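**Questions we keep getting about the Hundalik "farewell" tour**

Last updated Thursday, December 13, 2018

Our inbox has been full of the same few questions since the Hundalik announcement, so they're collected on one page now. Fans who want to be told it's all wonderful should probably go read the official site.

### Is the band really splitting up?

The statement says they are "closing this chapter." Read it again and look for the words "split," "last" or "never." They aren't in there. The poster says Farewell in very large letters, but posters are made by people selling tickets. We'll believe it when a couple of years have gone by without a reunion.

### Haven't they done this before?

Yes. The Fivberg shows were sold as the final ones too, and plenty of people paid final-show prices for them. The band later called that a misunderstanding. We were there, and it was printed on the wristbands.

### How many dates are there?

The first announcement listed 8. It's now 16, and the second batch went on sale before most of the first had sold out, in spite of what the press release says about "overwhelming demand." We checked the seat maps on the morning the extra dates appeared and there were whole rows free in the upper tier at two venues.

### Is Begoña Salcedo singing on this tour?

She's on the poster. She is also on the record as saying she was done with touring, and so far her only comment has been a repost of the artwork with no text. The small print on the ticket page says "lineup subject to change." If she's the only reason you're going, wait.

### Will there be a new album?

Prosov, the label, promises "new material." In the past that has meant a live disc with 2 studio leftovers tacked on the end. The pre-order page has no track list and no release date, and it already wants your card number. We'd hold off on that one.

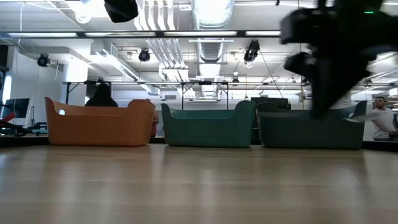 *Three tubs lined up along the far side of the table.*

### What does the VIP package get you?

According to the listing, early entry, a laminated pass, a print and "access to an exclusive experience area." We asked what was in the experience area and got a copy of the listing back. People who bought the same package last time told us it was a roped-off bit of the lobby with a merch stand in it, and the merch wasn't discounted.

There is no meet-and-greet. Several resale sites say there is one. Don't pay for it.

### Are the resale tickets safe?

Some are. The ones we'd stay away from are listings that showed up before the general sale had opened, with exact seat numbers. Either somebody had those seats early or they don't exist, and neither answer makes us want to hand over money. Use the official exchange if your date has one. It opens in July and you can't list above face value.

### There's a limit of 6 tickets per person. Does it work?

It works on you and me.
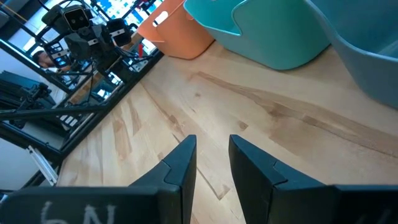
The limit is applied per account, and anyone can open a second account with another email address. Prosov says it cancels duplicate orders. We asked how many had been canceled and we're still waiting to hear.

### Is the documentary going to be honest about the breakup with Lorente?

Lorente managed the band through its best years and left under a cloud that no one on either side has ever properly explained. The film is being paid for by the band. The trailer gives him one shot, from behind, getting out of a van. Make of that what you like. We've asked for a screener.

### Are you just bitter?

A bit. Most of us here have followed this band since the first EP, and some of us have bought tickets for this tour anyway, upper tier. You can love the songs and still want to know what you're being charged for.

### Can I send you a tip?

Please do. Screenshots are better than memories, and forwarded emails are better than screenshots. We won't print your name without asking. If you've heard it from a cousin of somebody on the crew, we've probably heard it too, and last time it was wrong.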